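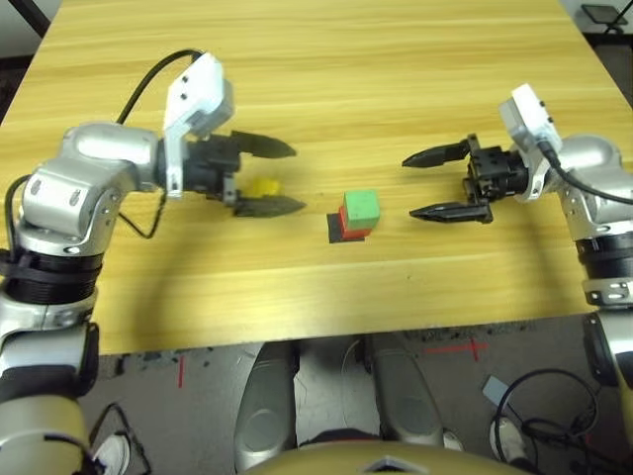
Kumsa Stacking Cubes, Painted Wood

Sold by Pralico. Colors in this listing: red, green, yellow. Ships in a plain box with a lid that fits, which was harder to arrange than the cubes were.

A cube has six sides and no instructions. We were asked by a large store to include instructions anyway, and we sent them a card that read "Put one on another." They asked for a second draft. The card is still in the box and it still says that.

The Kumsa is a wooden cube with softly rounded edges and a matte coat of paint. It makes a decent noise on a tabletop and a much worse one on a tile floor at six in the morning. It has no lights, no song and no app. Red usually ends up on the bottom, for reasons we have never gotten out of any customer under the age of five.
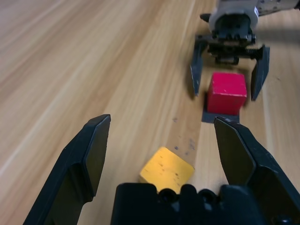
Paint gets the most mail. The yellow is a mustard, not a lemon, and people who order it expecting lemon write to us. It also shows specks sooner than the red does. If a cube has been handled every day it will pick up small dark marks on the faces and get scuffed, and we consider this normal wear for something whose job is to be dropped on its siblings. We don't sell touch-up paint. We tried it one August and got back photographs of touched-up dogs.

Cleaning: damp cloth, then dry them off. No dishwasher. Yes, even on the gentle setting.

Surface: any flat table will do. A bare wooden top is our favorite, as the cubes slide a little but not much. Tablecloths are for experts.

Storage: the box, or under the couch, where they will go regardless.

Returns: 30 days, all cubes present. Tooth marks are accepted up to a point, and Aurelia Kofler in the returns office decides where the point is.

Also from Pralico: the Fledley tray (holds cubes, or mail) and the Hullent drawstring bag, back in stock in gray.

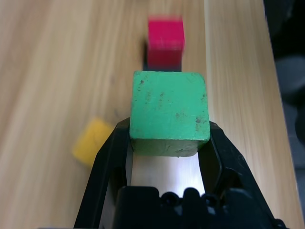 Owner's notes
by Sekar Jugah | 26 May 2019

I bought a set for my niece and kept a set for my desk, so I can report on both. Hers have been in the yard. Mine have been through 7 months of conference calls and look nearly as bad, the green one especially, with nicks along the edges and dark flecks across the top. It stacks as well as it did new. The red is brighter than I wanted on a desk, though it's easy to find when it rolls off behind the printer (cubes do roll, given a good enough shove).

My one complaint is the lid. It fits so well that I need two hands and a butter knife to get it off.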